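Clurkenard Robotics Club: minutes, November meeting

1. Hanging rail
The Ternisel team reported on the two-arm clothes task. The left gripper takes the black garment low down.

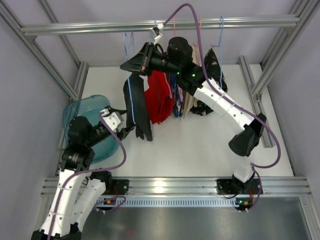 2. Basket
Agreed to keep the teal one. Black cloth goes in the basket, red stays on the rail.

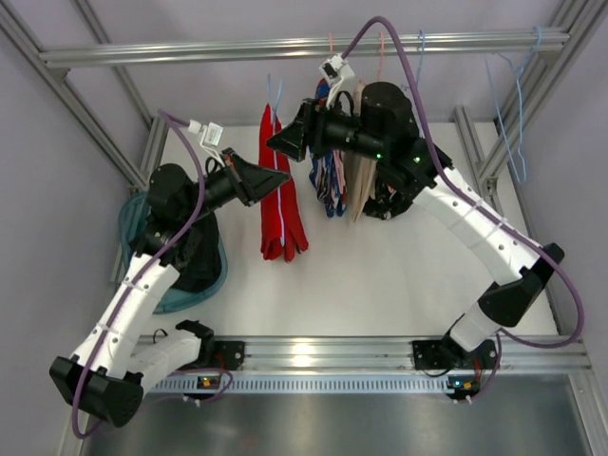

3. Next session
Monday, 1530, for 90 minutes. Cable routing to be discussed.

Related
Minutes, October
Unon Cup entry rules

Last updated: November
Contact: Clurkenard Robotics Club, Room 321 | Back to top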